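My second winter without a dryer

28/01/2018

When I moved to Flokadcombe I did not think much about laundry. In the apartment I rented before there was a dryer in the basement, and I used it every week like everybody else in the building. The new place has a washing machine and one small balcony to the north. I told myself I would buy a dryer in July, when I had my vacation money, and then I spent the vacation money on the vacation.

So now it is my second winter of drying everything on racks, and I want to write down what I learned, mostly for my cousin, who is moving into a similar apartment and asks me the same questions by text message.

The first winter was bad. I put the rack in the bedroom and closed the door to keep the heat inside. After one week the window was full of water in the mornings and my sweaters had a smell like an old cellar. I washed them again, and of course they had the same smell again. My neighbor Hạnh Đoàn came for tea, looked at the rack and said, "You have too much on it." I had hung two loads together, every shirt touching the next shirt.

Now I wash smaller loads, and I leave one empty bar between the heavy things. Jeans go on the outside with the pockets turned out. I also run the spin a second time for towels. It takes 9 minutes more on my machine and I think it saves me half a day of waiting.
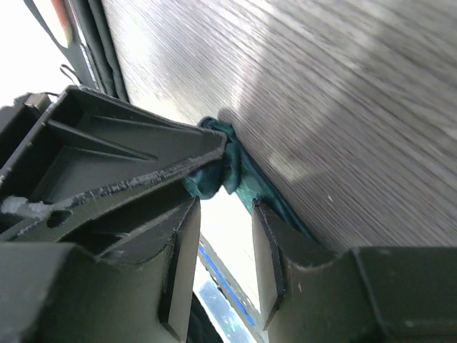 The other change was the window. I was afraid to open it in January because heating is expensive here, but a short opening, all the way, is better than a small gap for the whole night. I do it when I get up and again when I come home from work. The walls stay warm and the wet air goes out. Hạnh does the same but she is stricter than me, she does it even when it snows.

I have to say something about softener also. I grew up with my mother putting a full cap in every wash, and for me this smell was the smell of clean clothes. On a rack it makes towels feel heavy, and they don't take the water well afterward. I stopped in the fall. The towels are rougher now, I admit. My husband complained for two weeks and then he forgot.

Sheets I still have not solved. I have 13 hooks on the hallway wall, left by the people who lived here before, and I hang the sheet from hook to hook like a curtain. For one evening we must walk sideways to reach the bathroom. If somebody has a better method, please write it in the comments.

I looked at dryers again last weekend. The one I liked does not fit through the kitchen door, so I closed the page and went to turn the socks.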